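Gripper testers wanted, evenings, Bristasthorpe

Tarkisen is hiring six people to pick up snacks. The longer title on the payroll form is Handheld Gripper Comparison Operator, and you may use it at parties.

The work goes like this. You sit at a table with a gripper in your hand, a colleague has another, and between you there are small packets that need to be somewhere else. You squeeze, lift, move, let go. Then you do it again with the other finger pads and fill in a sheet saying which set annoyed you less.
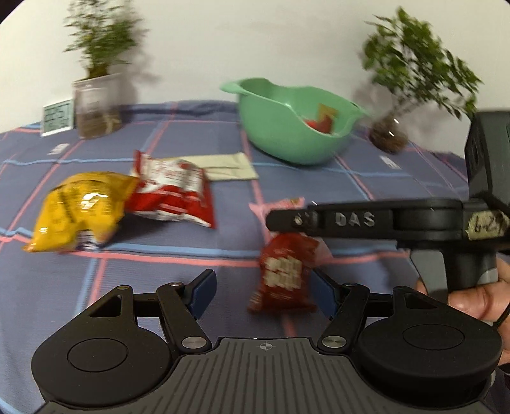
Marnie's note from the last round says the first hour is fun, the second is meditation, and by the third you have firm views on crinkly plastic. She would also like it known that the sheet has too many boxes. We have removed one.

Our last round, known internally as Kilance, logged 2,349 grasps. Too many were of things that hold still and have corners. This time we want soft packaging, awkward angles and two grippers working close together without a fencing match.

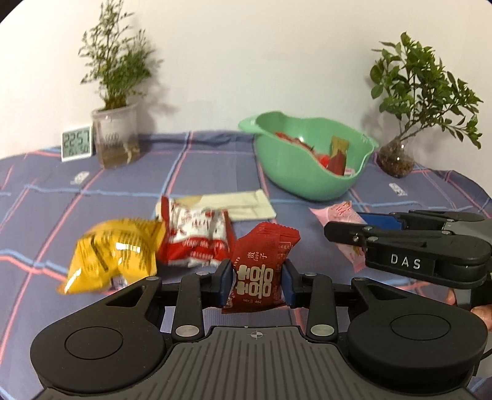 Bristasthorpe, June

Sessions run in the evening and can go late. There is one Saturday session, which pays the same and comes with better parking. Each operator is expected to complete 1,000 grasps over the whole job, dropped packets included. Please report your drops. A comparison in which both grippers are perfect is no use to Dalgleish, our controller team, who have to tune the thing afterward.

You need two working hands, patience, and legible handwriting. Engineering degrees are tolerated. Prior experience with chopsticks, tongs or claw machines may be mentioned in your application, though we have 70 of those letters already – so keep it short.

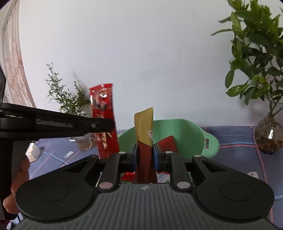

How to apply

Send a half page to the Tarkisen front desk, marked "Grippers". Say which evenings you can do and whether you are left-handed. Eating the test objects ends the contract.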